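Rundbrief > Werkraum > Ordnung und Material

Was in das Kästchen gehört

Lesezeit: 4 Minuten

Im September haben wir im Werkraum Jullmont die Schubladen neu eingeteilt, und seitdem bekomme ich viele Fragen zu den kleinen Sachen. Wo sind die Scheren? Warum liegen die Haftzettel nicht mehr am Fenster? Darf man die Wachsmalstifte mit nach Hause nehmen? (Nein, bitte nicht.) Ich versuche, diese Fragen hier zusammen zu beantworten, auch wenn der Text dadurch ein bisschen lang wird.

Zuerst muss ich etwas über das Wort »Kästchen« sagen. Als ich Deutsch gelernt habe, stand in meinem Lehrbuch »Federmäppchen«, und ich habe dieses Wort lange für jede Art von Behälter benutzt, in dem Stifte liegen. Ein Mäppchen ist aber weich und hat einen Reißverschluss, so hat man es mir hier erklärt. Die Dinge aus hartem Kunststoff heißen bei uns im Haus Stiftebox oder Kästchen, und auf den neuen Etiketten steht Kästchen, damit es auf das kleine Schild passt.

Die Kästchen haben wir bei Vigfúsdóttir gekauft, dem Papierladen in Pasotberg, der neben der Bushaltestelle ist. Es sind 13 Stück. Ich wollte am Anfang undurchsichtige nehmen, weil sie im Regal ruhiger aussehen, und habe mich dann für die durchscheinenden entschieden. Durch das gelbe Plastik erkennt man noch, ob eine Schachtel Stifte darin ist oder ein Block. Man muss also nicht jeden Deckel öffnen, wenn man nur ein bestimmtes Ding sucht, und es wird nicht so viel geklappert, wenn nebenan schon jemand arbeitet.

Der Inhalt ist absichtlich klein gehalten. In ein Kästchen kommen eine kleine Schachtel Wachsmalstifte und ein Block mit Notizzetteln. Früher hatten wir auch Radiergummi, Spitzer, Klebestift, Lineal und manchmal einen Locher darin, und es war immer irgendetwas davon verschwunden oder doppelt. Der Spitzer war am schlimmsten. Er machte Krümel, die Krümel gingen in die Zettel, und auf den Zetteln waren danach graue Punkte. Jetzt hängt ein Spitzer an der Wand bei der Tür, mit einer Schnur, und er bleibt dort.
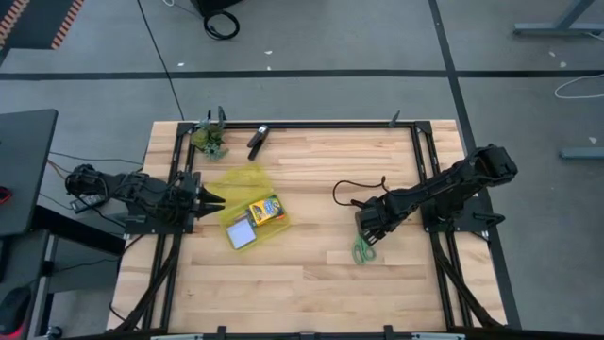

Die Zettel legen wir übrigens nicht gerade hinein. Ich weiß, dass manche von Ihnen das unordentlich finden, und ich habe es auch eine Zeit lang jedes Mal korrigiert. Wenn der Block aber genau in die Ecke gedrückt ist, bekommt man ihn mit den Fingern schlecht heraus, besonders mit kurzen Nägeln. Schräg geht es leichter. Die weißen Blöcke sind mir lieber als die bunten, denn auf Weiß liest man auch hellen Wachsstift noch einigermaßen, auf Rosa oder Hellblau fast gar nicht.

Bei den Wachsmalstiften bleiben wir bei den kleinen Schachteln von Crayola. Wir haben für den Kinderkurs einmal die großen Packungen genommen, und sie passten nicht in die Kästchen, man musste sie quer legen und der Deckel stand offen. Die kleine gelb-grüne Schachtel hat dieses Problem nicht. Bitte stecken Sie abgebrochene Stifte trotzdem wieder in die Schachtel zurück. Ein halber Stift malt genauso gut, und im Winterkurs schmelzen wir die ganz kurzen Stücke sowieso ein.

Jetzt die Scheren. Die mit den grünen Griffen sind für Papier -- nur für Papier. Ich schreibe das noch einmal, weil im Sommer zwei davon für Klebeband und eine für Blumendraht benutzt worden sind, und man merkt es sofort beim Schneiden. Das Blatt schiebt sich zwischen die Klingen und knickt um. Für Draht liegt eine Zange in der unteren Schublade, für Klebeband nehmen Sie bitte den Abroller. Die Schere gehört nicht in das Kästchen, sie ist zu lang und zerkratzt das Plastik. Während der Arbeit liegt sie einfach daneben auf dem Holz, mit den Griffen zu der Person, die sie als Nächste braucht, und am Ende kommt sie in den Scherenblock.

Zum Holz habe ich auch eine Bitte. Die Platte aus hellen Ahornleisten ist schön, und ich sehe sie sehr gern an, vor allem am späten Nachmittag, wenn das Licht flach über die Streifen geht. Sie nimmt aber Farbe leicht an. Wachsstift bekommt man mit einem warmen Tuch und ein wenig Geduld wieder weg. Bei Filzstift habe ich bis jetzt nichts Gutes gefunden. Aus der Rullivano-Werkstatt kam der Rat, mit Orangenöl zu reiben, danach roch der ganze Raum zwei Tage lang wie Weihnachten, und der Strich war immer noch da. Legen Sie bei Filzstift also bitte einen Karton unter.

Mehrere von Ihnen haben wegen der Pflanze gefragt. Die grüne Pflanze am oberen Rand des Tisches ist künstlich, Sie brauchen sie nicht zu gießen. Es ist trotzdem freundlich gemeint, ich weiß. Einmal im Monat spüle ich die Blätter mit lauwarmem Wasser ab, dann sehen sie wieder frisch aus. Eine echte Pflanze hatten wir früher auch, einen Efeu, und der hat die Kursferien nicht überlebt.

Nach dem Arbeiten machen wir es ab jetzt so: Zuerst die Schachtel mit den Stiften schließen, dann den Block hineinlegen, dann den Deckel zu und das Kästchen auf das Regalbrett mit der gleichen Nummer. Benutzte Zettel kommen ins Altpapier und nicht zurück in das Kästchen, auch wenn die Rückseite noch gut ist. Für gute Rückseiten gibt es die Schale auf der Fensterbank. Wenn im Block nur noch wenige Zettel sind, legen Sie das Kästchen bitte in den Korb unter dem Regal, ich fülle es dann nach. Der Vorrat liegt im Schrank, das Zahlenschloss hat weiterhin den Code 1534, und bitte drehen Sie nach dem Schließen alle vier Räder.

Eine Sache ist noch offen. Einige wünschen sich auch für die Klammern ein eigenes Kästchen, andere möchten sie lieber frei am Tischrand haben, wo man sie mit einer Hand erreicht. Ich selbst habe dazu keine feste Meinung. Schreiben Sie Ihren Wunsch auf einen Zettel und kleben Sie ihn innen an die Schranktür, bis Ende des Monats lese ich dann alles durch und bestelle bei Vigfúsdóttir noch nach, was fehlt.

Ähnliche Beiträge
Wachsreste einschmelzen: Termine für den Winterkurs
Welches Papier für welche Schere?
Neue Öffnungszeiten im Werkraum Jullmont
Ein Nachmittag in der Rullivano-Werkstatt
Pasotberg zu Fuß: wo man Karton geschenkt bekommt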